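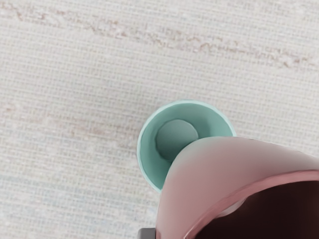
Why does the same glaze come out matte on one shelf and glossy on the other?
Most likely the top of the kiln is cooling more slowly than the bottom, and the slow cooling gives the crystals time to grow in the surface. The recipe is the same and the thickness is nearly the same, so I look first at the cooling.

Notebook, glaze bench, Omura workshop
02/03/2026

Opened the kiln this morning. It was still warm to the hand on the lid but all right for unloading. This was the second firing with the Skomero feldspar, after the old sack was finished. I wrote in September that we should test a new feldspar before the old one runs out, and we did not do it, so now we are testing and producing in the same time. Please let us not repeat this.

Results, top shelf: the base white is matte, smooth as an eggshell, pleasant to touch. No pinholes that I can find with the loupe. Tile 24 has a small crawl at one corner where I think I touched it with a greasy finger before dipping.

Bottom shelf: the same base white is glossy, a bit milky in the thick places. Tile 29 ran down to the foot and took a piece of kiln wash with it. I ground it off, the shelf is fine.

Middle shelf is between the two, as one would expect. I could not decide if I should call it satin or only underdeveloped. I scratched it with the steel point and the mark wiped away, so it is metal on the surface and the glaze is not cut. I put it down as satin with a question mark.

Cones: the witness cone on top was bent to the touching point, the one on the bottom was a little less bent. So the top also received more heat, and my explanation by cooling is perhaps not the full one. More heat should make it glossier, if anything, and we see the contrary. This is why I still believe in the cooling. The lower elements are the ones we replaced, and the brick around the lower peephole has a crack. I can put my finger nail in it. Cold air is coming in there, I am quite sure.

Batch notes. I mixed the new batch by weight as always, sieved it 2 times, and let it stand over the night. It settled hard. The old batch never did this. With a few drops of vinegar it became thicker and stayed up better, but I do not like to add vinegar without knowing why it is needed. The water from the Mota side of the building comes through the softener and the water from our sink does not, and I did not write down which bucket I used. My mistake. From now on: only our sink, and write it on the lid.
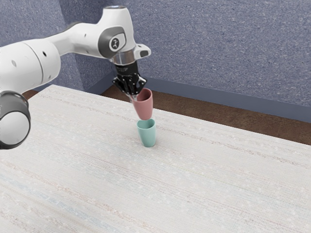

Pink cup over the teal one, white tabletop.

Color tests are postponed. There is no meaning in judging stains on top of a base that changes from shelf to shelf. The green stain especially, it goes gray when the base is matte and I would blame the stain for nothing.

Undosell replied about the cone order. The small cones are in stock, the large ones not. I asked for the small ones and also for a tube of kiln cement. The cement may be the wrong type for a crack near to the peephole, the sheet says to use it on dry brick only and with a thin layer. If somebody has used it before, write here in the margin please.

Plan for the next firing:
Same batch, stirred well, no more vinegar.
Dip and count the same for every tile, let dry on the rack, wipe the feet.
One cone pack on each shelf, also in the back corner this time.
Plug the lower peephole from the beginning and leave it plugged until the kiln is open.
Program a hold of 54 minutes during cooling, at the place where I marked the chart with pencil.

I was thinking if the plug and the hold should go in separate firings, so we know which one did the work. It would be more correct. But the kiln is wanted for the bisque of the big bowls, and I have only one place free before it. So I will do the plug first, alone, and leave the hold for after the bowls. I crossed it in the plan but left it readable.

The tiles of today are in the flat box under the bench, sorted by shelf. The glossy ones have a line of red pencil on the back. Do not wash them with the brush, the pencil goes away.

Still to do: weigh what remains of the Skomero sack, and order the sieve mesh.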